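We use cookies to remember your reading settings and to see which pages get visited. By staying on this page you agree to this. OK | More information

How to Gather Good Laundry Examples for Your Robot Arm
By Ladan Akbari
Last updated: September 5, 2019

If you have a gripper, a wrist camera and a free afternoon, you can start gathering examples of laundry work, and I would love to help you do it with less grief than I had my first time through.

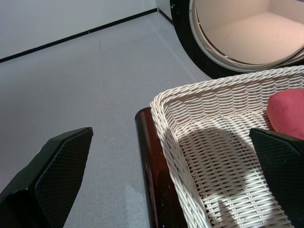

By an example I mean one complete run of a job, with you doing the steering: the camera recording, the arm positions saved next to it, and a clear start and finish. Give a learning system enough of those and it begins to pick up how the pictures and the motions go together. My own set for the Viltell project stands at 1,724 kept runs, and I threw away a good many more (some of them very funny, most of them just bad).

Pick one small job

Everybody wants to start with "do the laundry." Please don't! Start with "take one soft thing out of the basket and put it in the drum," or even just the first half of that. When I began in July I tried to record sorting, loading and door closing all in one go, and every run was so long that a slip near the end spoiled the whole thing. Once I split it up, a run took me roughly 25 seconds and I could do a whole batch before my coffee got cold.

Write the job down in one plain sentence and tape it where you can see it. You will drift otherwise. I certainly did – by the second afternoon I was tidying the cloth before picking it up, and the system would have learned to tidy too.

Set up the space

Put the basket on the floor where the arm can reach both it and the machine without stretching to its limit. Open the machine door all the way. Then drive the arm slowly through the whole motion once with nothing in the gripper and watch the camera view the entire time.

You want the fingertips in view for the whole run. The system has to learn where its own fingers are compared with the rim of the basket, and a woven rim is an easy thing to snag. If one finger vanishes every time you reach down, tilt the camera a little, tighten it, and then leave it alone for the rest of the batch. I put a dab of paint across my mount and its bracket so I can tell at a glance if it has crept.

Check the inside of the basket too. Deep baskets go dark at the bottom when the arm leans over them. Some shadow is fine, and you even want it, but you should still be able to pick out the item by eye on the screen. If you can't find it, don't expect the arm to.

Record a batch

1. Clear the drum and put one item in the basket.
2. Bring the arm to its resting position and wait for it to settle.
3. Start recording, then count one slow breath before you move.
4. Reach, close, lift, carry, release. Go at a steady pace and try not to hover.
5. Bring the arm back to rest, and only then stop recording.
6. Mark the run good, bad or unsure while you still remember it.

I do batches of 29. There is no science behind that number – it was how many fit on the first little memory card I used, and my hands got used to it. After each batch I stand up, stretch, and change something before I sit down again.

Change things on purpose

Between batches, turn the basket a quarter turn, or slide it a few inches, or swap the item. Plush and velvety things squash and spring back in the fingers, while a thin pillowcase hardly gives them anything to hold, so you want plenty of both. Open the blinds for one batch and close them for the next. Leave an odd object on the floor beside the basket now and then, since real floors have things on them.

Change one or two things at a time and note which. I keep my notes in a paper notebook from Wurkwood, and type them up in the evening with a cup of tea.

What to do with the bad ones

Keep them, in a separate folder. A run where the cloth slips and you calmly go back for it is worth having, and I mark those "recovered" and put them in with the good ones. A run where you bumped the basket with your knee is only a bad run. Leave it out.

Before you train anything, play back six runs picked at random, at full speed, all the way through. If you find yourself wincing at the same spot twice, fix your steering and record that batch again. I know it hurts. I redid most of a week's work that way, and the second set was so much smoother that I never went back to the first.

Related pages
Choosing Finger Pads for Soft Items
Naming Your Recordings So You Can Find Them Again
Notes From the Prillholm Towel Trials
Steering by Hand With the Viklund Controller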